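From: Arne Haberkorn
To: dealer-records list
Subject: Re: Bound book entries after a licence transfer

Aba Wumbei wrote on Friday:

> We are taking over the stock of Reinholz when the old owner retires in
> December. There are 158 long guns and 19 handguns on the shelf. Do I
> carry his register on, or close it and open a new one in our name? And
> what happens to the three rifles that are out with the gunsmith? His
> software is Claster, ours is Britow, and the export drops the leading
> zeros from serial numbers.

Aba,

Close his and open yours. The register belongs to the licence, and the licence doesn't move with the stock. Each item should leave his book as a disposal to you and enter yours as an acquisition from him, with the same date on both sides. If the dates differ by a day you will spend the next inspection explaining it.

I would do the physical check before any data is moved. Clear a bench, take one item at a time, read the serial from the metal and compare it with the paper register. Don't read it from the tag. When we took on the Adley stock the tags had been copied from an older list and carried its mistakes with them. 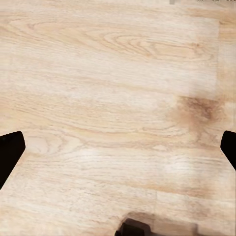 *Pale wood grain, seen close up.*

On the export: the zeros are lost because the serial column is treated as a number. Set the column to text before you open the file. Opening it first and changing the format afterwards does not bring them back. The same fault turns some serials with an E in the middle into powers of ten, so sort the column by length and look at anything odd. Our file had 1110 lines going back to the first owner, and I checked the open entries by hand and left the closed ones as they were.

Map the fields in this order:

- maker
- importer, if any
- model
- serial
- type
- calibre or gauge

Britow will accept a blank importer without a warning. Claster puts maker and importer in one field with a slash between them, and you have to split it yourself.

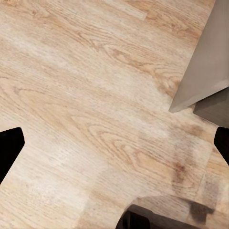 The three rifles at the gunsmith are a separate matter. They are still open in the Reinholz book if he logged them as out for repair, and they should be in the gunsmith's own book as well. Ask for written confirmation of each serial. My preference is to have them back on the shelf before the handover and then treat them like the rest. If the work can't be finished in time, speak to your licensing officer before you sign for them, and keep the reply with the transfer papers.

Any customer-owned gun left for repair or on consignment needs its own line and the customer's name. Don't fold these into the stock total. They were never his to sell to you.

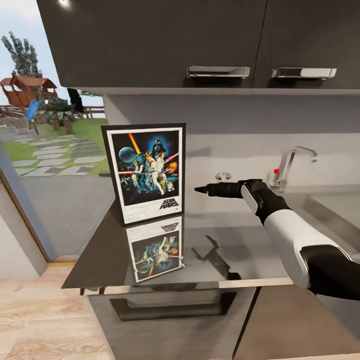

As for the old paper, find out in writing who keeps it. Where I am, a closed business sends its records in, and a continuing one may keep them, but the rule depends on how your purchase is set up. Make a full scan either way and note the last page number on the cover sheet.

I have a small script that compares two exports by serial and lists the mismatches. It takes plain text files only. I can post it to the list if there is interest.

Arne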